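The Second Collection

The parish of St. Brendan in Tinbridge had 400 families on the books and, on a wet Sunday in November, enough of them in the pews to fill a school bus. The pastor preached on the widow's mite. He preached on it every year, and every year the take went down a little, as if people had listened closely and concluded that small coins were the holy option.

This time he had a figure. The altar needed a new top, the old one having split from the candle end toward the Gospel side, and the shop in Prulau wanted $3000.

"The widow gave all she had," he said, and looked at the dentist in the third row, who looked at the hymn board.

The first collection brought in $300 and a button. The pastor announced a second. A second collection is legal under canon law but it does something to a room. Purses closed. A baby who had been quiet since the Kyrie began to scream, and four adults rose to carry her out.
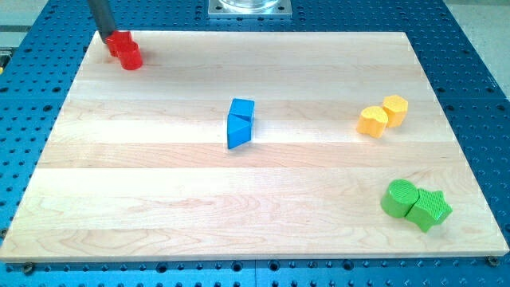 Pale wood, wavy grain.

During the second hymn a woman in a green raincoat came up the center aisle, which is not done, and set a coffee can on the altar step. She had been coming to the early Mass for years and had never once stayed for donuts. She went back to her seat and knelt.

After the blessing the pastor carried the can to the sacristy, where the head usher was already waiting with the adding machine. They both knew the reading. They had both just sat through it. The usher got the lid off with a butter knife.

Inside were 2 pennies.

"Well," said the usher.

"She'll have meant it as a gesture," said the pastor.

"She drives a Lincoln, Father."

The pastor turned the can over and shook it. A folded note fell out. It said, in very good handwriting, that she had enjoyed the homily every year, this one included, and that she would pay for the whole altar top the day he preached on something else.

He spent that week with the lectionary open on the kitchen table and the phone off the hook. On Sunday he climbed into the pulpit, looked out over the damp coats until he found the green one, and began to speak – with no notes, and for thirty-one minutes – on the barren fig tree.

She wrote the check during the Creed. It was for half.

Posted by R. Tamošiūnaitė, Monday, May 10, 2021

Comments

pewsitter_9: Our guy does this with the loaves and fishes. I'm buying a coffee can.

Marthas_Sister: Thirty-one minutes! She should have asked for the button back too.

oldusher: We had a third collection once. For the boiler. I still hear about it at the grocery store.

Contact | © 2021 Flollero Stories | Back to top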